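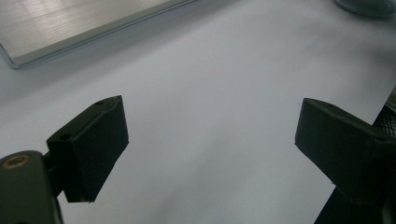
Ruster hand gripper, fingers open over the bench.

Tuesday, May. Second day with the Ruster kit from Brekell. Kiyoshi Takagi asked for my opinion before we order more sets.

Both finger pads are flat and black, and I like the wide opening. The brass-colored insert on the left mount is a good detail, I wish to see it in all kits of this price.

Log of today: 144 grasps, 48 with slip, mostly on the smooth parts. I wrote to Brekell about softer pads. Price for one set is 218, still waiting for the quote on spare fingers.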